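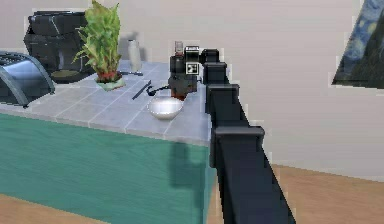 ## Questions fréquentes – planificateur Grindska

**Faut-il un vrai bras pour essayer ?**
Non ! Tout tourne en simulation, cuisine comprise : plan de travail carrelé, bol blanc, grille-pain à contourner.

**À quoi sert le marqueur sur la pince ?**
À recaler la pose estimée. Le module Stevia le lit à chaque cycle, et c'est mon morceau de code préféré.

**Le planificateur échoue près du bol, que faire ?**
Passez `max_iter` à 2000 – la valeur par défaut, 156, est trop juste.

**Où signaler un bug ?**
Sur le dépôt, en citant le ticket 213 si ça touche aux collisions.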